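Notes from the Herbarium Group
August 7, 2020

The moss count at Henska Reserve is finished, or as finished as anything involving moss gets. Shuk-fan Cheng sent the last of the packets in on Monday with a covering letter that said only "enough". The tally stands at 93 species from the gully and the lower track, seven of them not on the old list. The old list, for newer readers, was typed up by someone who signed themselves "K." and who seems to have believed that anything green and shorter than a boot was the same plant.

Most of the seven are small, brown and easily mistaken for dirt. One is rather handsome under a hand lens, and Lai-ching Yip has asked that we stop calling it "the good one" in official correspondence. It has been sent off for a second opinion, and until that comes back it will be known as specimen 2230, a name with roughly the same charm.

A word about packets. We received a good many this season folded from supermarket receipts, a page of a crossword, and in one case a parking fine. Moss doesn't mind what it's wrapped in, but receipts fade, and a collection note that has faded is just a bit of paper with moss on it. Please use plain paper, write in pencil, and give the locality as something other than "near the log". There are a lot of logs at Henska. Several have fallen over since you wrote it down, which is how they became logs. 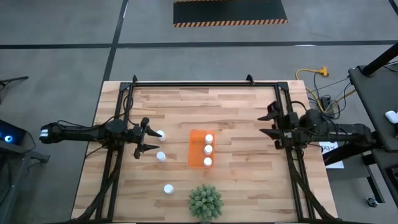

Beril Avcı writes that she has walked the lower track every winter for years and "wouldn't trust a moss count done in a dry June if you paid me". Half of what grows on the south bank, she says, curls up to nothing until there's been a decent week of rain, and she would like it noted that she said so at the planning night. It is noted. She is probably right, too, and we'll go back over the south bank in late winter with spray bottles, patience and whoever can be talked into it.

The fern people, meanwhile, have troubles of their own. The transect at Greltard Creek was pegged out with orange tape, and something has been eating the tape. Wen-hsiung Au suspects a wallaby. Wing-yan Tsang suspects Wen-hsiung's knots. Either way the 100 metre line is now closer to a suggestion, and it will be pegged again with steel pins before anyone measures another frond. Readers with a spare mallet are asked to bring it, along with the two they borrowed last year.

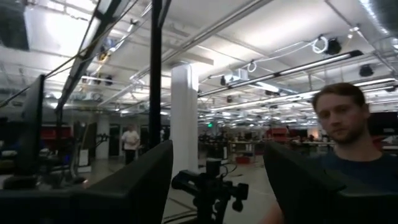
Duplicates from the Prondard swap are ready to collect. We sent them tidy sheets of banksia and got back a great deal of sedge, some of it labelled. If you have ever wanted to learn sedges, there will not be a better chance, and if you haven't, we would still like you to take a few. The boxes are under the bench by the sink.

The key to the local liverworts has been put back to November. The draft is fine up to couplet 14, at which point it sends you back to couplet 9, and from there you can go round all afternoon. Lai-ching has it in hand. Corrections to the draft should go to her in writing – not shouted across the car park – and should say which couplet they mean.

Subs are due. Kan Reserve keys go back on the hook.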